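Pitkänen (cookery newsletter)

Pitkänen is an English-language home cooking newsletter written by Leena Juntunen and edited by Merja Peltonen. It began as a page of family recipes sent to relatives and now appears every June and December, with a short supplement between the two main issues. The name is that of the street where Juntunen first rented a kitchen.

Content
Each issue has a main article, a letters page and a set of recipes, most of them for baking and preserves. Readers send in their own versions, which Peltonen tests before printing. The recipe index reached 374 entries with the issue on rye bread. Aarti Chaudhary joined as a regular contributor and writes the column on pickles and chutneys, the only part of the newsletter that gives quantities in both grams and cups.

Recipes are meant for an ordinary home kitchen and a family table. Juntunen has said that she leaves out any dish needing more than three pans.
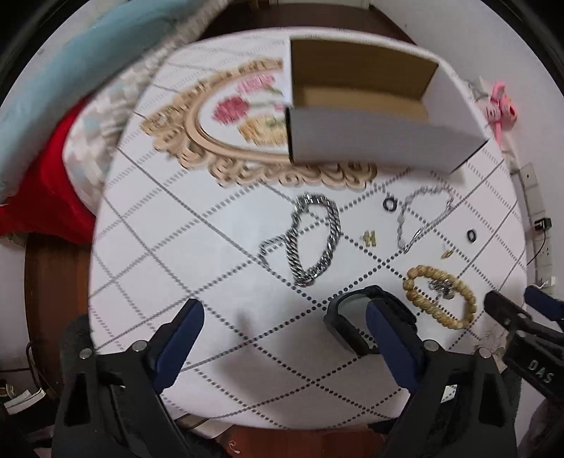 Readership
The first printed issue went to 189 subscribers. Later issues have been posted to 712 addresses, and a free edition without the letters page can be read online.

Related publications
Vevura, a booklet of soups by Ilari Lappalainen, was given away with one winter issue and later sold separately. A second booklet, on flatbreads, was announced but has not been published.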